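Subject: Re: [geltutton-translators] Should we keep the word "landing" in the ferry guide?

On Wednesday a list member wrote:

> I went through the Geltutton guide again last night and we have used
> "landing" in 4 different senses. It's the place where the boat stops,
> the act of the boat stopping, the flat bit halfway up the stairs at
> the Riis terminal, and (page 7) something that seems to be a tax.
> Can we pick one English word for each and be done with it? I would
> like to be done with it before September.

I would like that too. I would also like the original authors to have been less fond of the one word, but they're past asking.

My votes, for what they're worth. The place where the boat stops should be "dock." I know the older pages say "landing stage," and I know why. It sounds like what it is, and it also makes American readers look for a theater. The act of stopping can be "arrival." We lose a little there, as the original has a sense of the boat bumping into something, but a visitor with two suitcases will work that out on the spot.

The stairs at Riis get to keep "landing." It's the normal word, and a person carrying a stroller up those stairs has earned a normal word.

That leaves page 7. I spent most of an evening with the old Heko glossary and came away knowing less. It gives "landing money" with a question mark after it, then sends you to "quay dues," which sends you back. My guess is that it was a fee paid per barrel and that the guide only mentions it to explain the small stone hut. I'd write "landing fee" and move on. If someone wants a footnote, they can write it, and keep it under 10 lines this time.

While we're in there, "the lower upper deck" on page 2 has to go. I checked the source and it does say that. I still think it has to go. "Middle deck" offends no one and there are three decks. 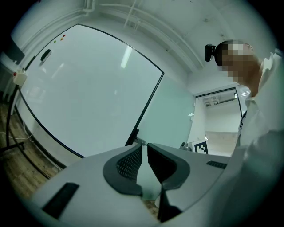 On the place names, I'd leave Brurarus alone. We had this out last year and I was on the losing side, having argued for a hyphen with what I now see was too much feeling. The signs have it as one word, the timetable has it as one word, and anyone trying to buy a ticket will need to match the timetable.

I can make the "dock" changes myself if there are no objections by the weekend. Please don't do a search and replace across the whole file. The last one gave us "outstanding" with "dock" in the middle of it, and I still don't understand how.

The captions can wait until the main text is settled. There are two that say "view of landing" and I haven't worked out which kind.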